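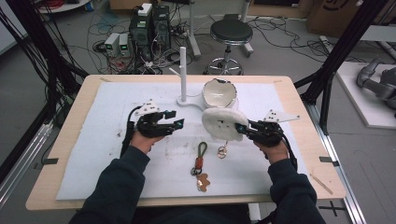

4.2 Sorting habits in shared households

Respondents in the Trundavside sample agreed on almost everything until we asked them where the clean towels go. The survey drew 203 usable replies, and 17 of those used the free-text box to complain about a specific person they lived with. We had left two lines for comments. Several people continued onto the back.

Following Ní Bhriain, we separate a storage rule (a thing has a place) from a storage hope (a thing had a place once, and may find its way home). Ní Bhriain treats the two as stable types. Our data are less polite. Most households claimed a rule for linen and cutlery, then described a hope when asked what took place last June. Batteries had neither.

Figure 1. A small, soft item handled at a table. Items of this size gave the lowest agreement between members of the same household.

Agreement fell steadily as objects got smaller, down to the cotton pads, corks and spare buttons that Ó Néill calls "drawer sediment" (Diarmuid Ó Néill, personal communication, delivered while looking for a stamp). The Skerley index, which runs from 0 to 100 and was designed for warehouses, coped badly with this group. Six households scored zero. One wrote to ask whether that was good.

We had expected length of shared residence to help. It made nearly no difference. Couples and roommates of long standing were more confident about where the scissors were, and equally wrong. The Clallia pilot reported the same pattern but blamed the questionnaire, a courtesy we are tempted to extend to our own. Section 4.3 turns to the refrigerator, where tempers were shorter and the labels longer.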